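Anthurium dropping leaves, move it or leave it?

kurup_plants
Got a red anthurium from my aunt in December. Was fine for 8 weeks, now the lower leaves go yellow one after another. It's in the kitchen, north window. Watering every few days, just a splash. Do I repot or what?

Burnel
Splash watering is your problem. Top gets wet, bottom stays bone dry. Soak it, let it drain, leave it alone till the top inch is dry.

mimow12
Disagree, I've done splashes for years and mine blooms. More likely light. North window in winter is nothing.

Burnel
Years of splashes in what mix tho? In bark you can get away with anything. Store peat, no.

mimow12
Peat. Same pot it came in. So there.

Lerneslow_Em
Check the roots before you two finish. Slide it out of the pot – white and firm, fine, put it back. Brown and mushy, cut that off and repot in something chunky. Orchid bark plus a bit of potting soil is ok. Don't go up more than one pot size.

kurup_plants
Ok pulled it out. Some brown ones, mostly white. Smells normal. There's a little net thing around the middle of the roots??

Lerneslow_Em
Nursery plug. Cut it off if you can do it without ripping everything. Some people leave it, I wouldn't.

Burnel
Leave it. Roots grow right through, you'll do more harm pulling.

pettigrew_e
Coming in sideways here but if it's a gift thing and you just want the red, go fake. I gave up after killing my third. Real ones hated my radiator. Fake one cost me 12 bucks, gets dusted when I remeber.
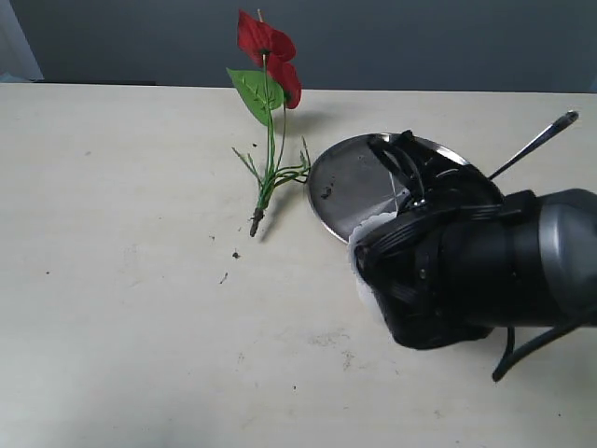
Never going back, sorry. My wife still keeps real ferns in the bathroom and those are her buisness.

mimow12
Emmett every thread you do this

pettigrew_e
And am I wrong

Burnel
Yes. It's a plant forum.

kurup_plants
Ha. My aunt would know, she checks the leaves when she visits. Snipped the net on one side and left the rest, trimmed the brown roots, back in the same pot with bark mixed in. Moved to the east window. Feed now or wait?

Lerneslow_Em
Wait. A month at least, then half strength. It'll probably lose another leaf or two, don't panic and start moving it around again.

mimow12
And less water while it settles. Still say it was the light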